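The Green Plate

I took the flat at Listholm for twenty nights, mostly because it was cheap and partly because Flor said I'd gone peculiar since June and needed a change of wallpaper. There wasn't any wallpaper. There was marble, or something done up as marble, on nearly every bit of kitchen wall, so shiny I kept catching myself in it with my hair all over the place.

Kevin Giraldo handed over the keys and a folder with 487 written on the front (the door number, not the page count, thank heavens). He wanted me to sign for the contents. Fine, I said, what are they?

"Kettle," he read out. "Cup, black. Plate, green, with dinner."

I thought he was pulling my leg. Then he'd gone, down all those stairs, whistling, and I went in to look, and dinner was a carrot you could have knocked on a door with. Chips too, and one small potato. All toys! Somebody's child had laid on a proper spread and gone home to Pelluvley without it, I supposed, and Kevin had simply added it to the list.

I meant to put it in a cupboard. I really did. But I was tired, and I wanted tea, and by the time I'd found the tea I'd said good evening to the plate, and you can't very well shut something in a cupboard after that.

So it stayed. I ate my toast standing up next to it. I told it about Marleny and the business with the car, the whole saga, 59 messages and not one of them sorry. It was a good listener, that carrot. Marleny rang on the fourth night and I let it ring, and then I looked across at the chips and thought, oh, for goodness' sake, and rang her back.

We talked until the battery went. Near the end she asked, "Who's the vegetable?"
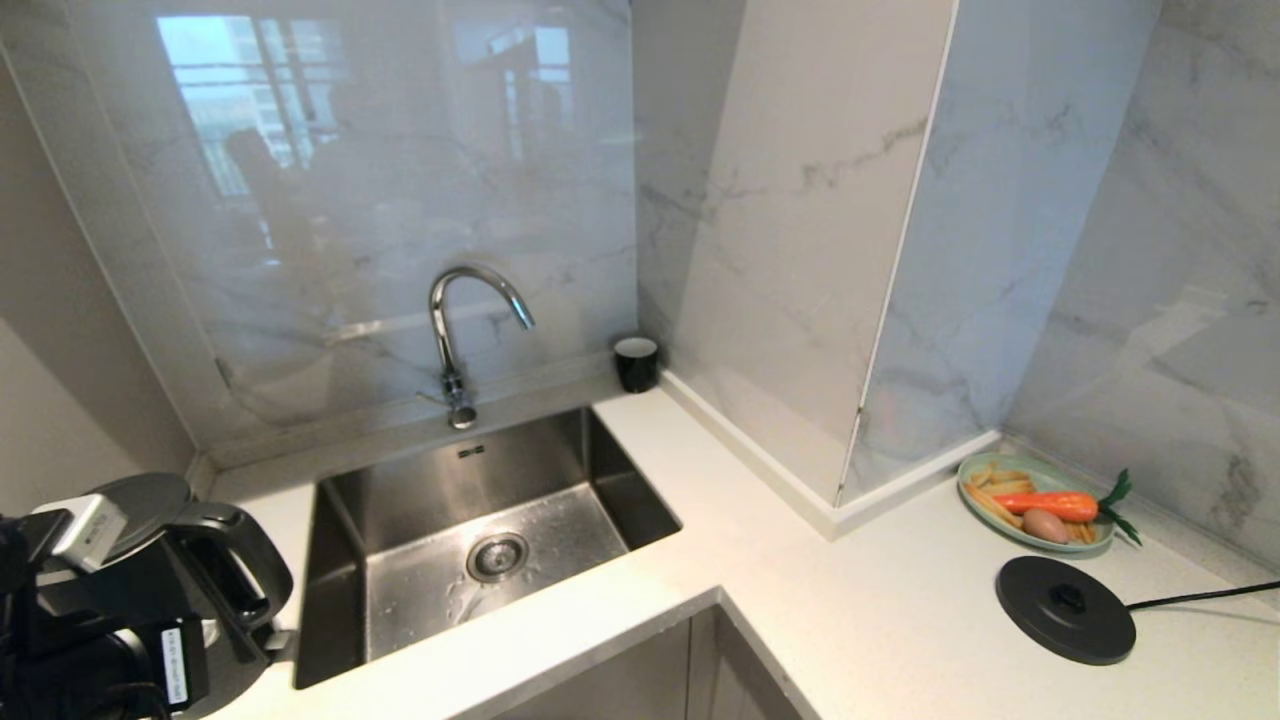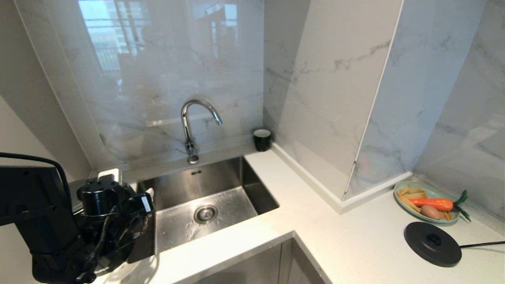
The Folder

Kevin came for the keys with the same folder under his arm. He went down the list with his pen. Kettle, yes. Cup, yes. He stopped at the plate and counted under his breath.

"One chip short," he said.

I had my hand in my coat pocket. I told him I couldn't think where it had got to.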